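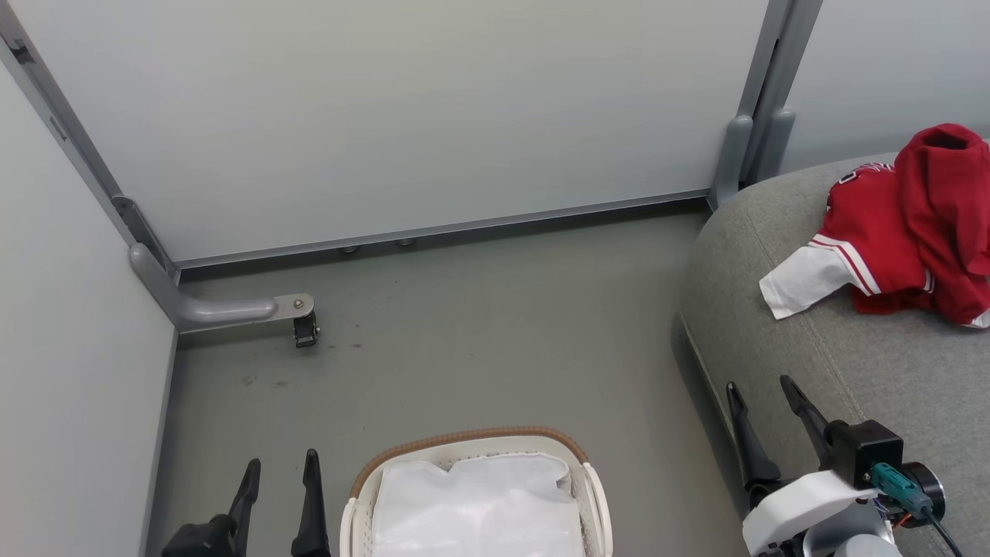
About Wustgate Wash & Fold

Hi, and welcome! I run Wustgate Wash & Fold, a small laundry service in Rolla, and this is the page where I'm supposed to tell you who we are. I started out doing shirts and sheets for neighbors, then one spring a youth hockey club asked if I could take on their jerseys, and well, that was that. These days team wear is more than half of what comes through the door.

We look after kit for 13 clubs now, plus a good number of families who would just like their Sunday back. In a busy week that's roughly 210 jerseys, and I still get a kick out of seeing a full set folded and ready to go.

How we work

Every household or player gets one basket, and what arrives together stays together. I'm pretty stubborn about this! We used to use big shared bags and I spent far too many evenings on the phone asking who was missing a left sock.

Before anything gets washed we go through it by hand. Pockets, cuffs, collars, the lot. Red jerseys with white trim get the most attention (if you've ever pulled a pink collar out of your own machine, you know why), so they go in cold, inside out, with other reds only. Printed numbers and letters never see a hot dryer here. They hang.

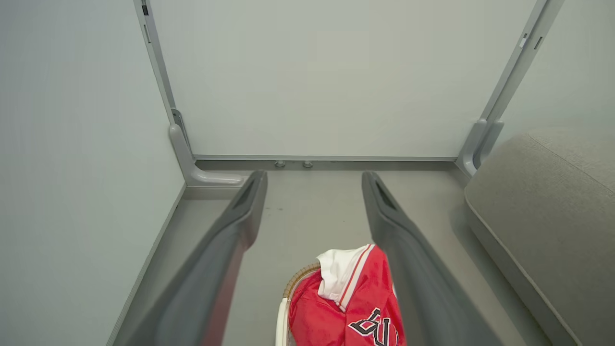 Folding is the part I like best. Sleeves in, hem up, number facing out, so a coach can hand them around without digging through the pile. Hoodies get folded with the hood tucked flat, and if you'd like yours on a hanger instead, just leave a note in the basket and we'll do that.

Where we are

You'll find the main shop in Rolla, and we have a drop-off point in Tustia that opens at 7 in the morning. Most baskets are ready in 2 days. Bigger team orders – anything over 85 pieces – need a little longer, so give me a call first and we'll work out a pickup time.

We don't do leather, wedding dresses or goalie pads. I tried the pads once and the smell stayed in the shop until June.

If you're new, bring your first basket in whenever we're open and come say hello!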